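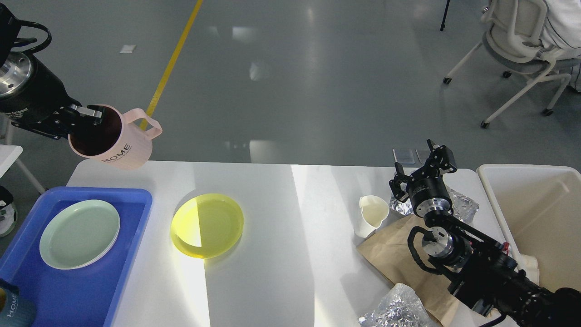

A pink "HOME" mug and a mint-green plate.

3. Setting up your first option grant

Right, you've got your company into Griveo and your founders' shares are showing. Now for the bit I always enjoyed at Larkivstead, giving your first employee some options! I'll use the one I did for Timothée Vasseur as we go.

1. Open Holders, click Add person and type the name exactly as it is on the contract (I left out the second s in Vasseur and had to redo the letter).

2. Choose New grant, then Options. Leave the pool on Main unless you've made another.

3. Type the number of options. Timothée's was 1,265. Whole numbers only, and don't put a percentage in here, Griveo will happily read 2% as two options.

4. Set the start date for vesting. Mine was 1 November 2019, his first day at work, and the grant was signed a bit later – that's fine, they're separate boxes.

5. Pick a vesting plan and press Preview. The last line should say 100%.

6. Click Send for signing.

Note: the pool total on the front page takes about three minutes to catch up, so don't enter the grant again if it looks unchanged (I did, twice).

Caution: once both sides have signed you can't edit a grant, only cancel it. Get your board's approval before step 6, and ask an accountant about the exercise price. Maëlys Riviere checked ours.

Share certificates are in section 4.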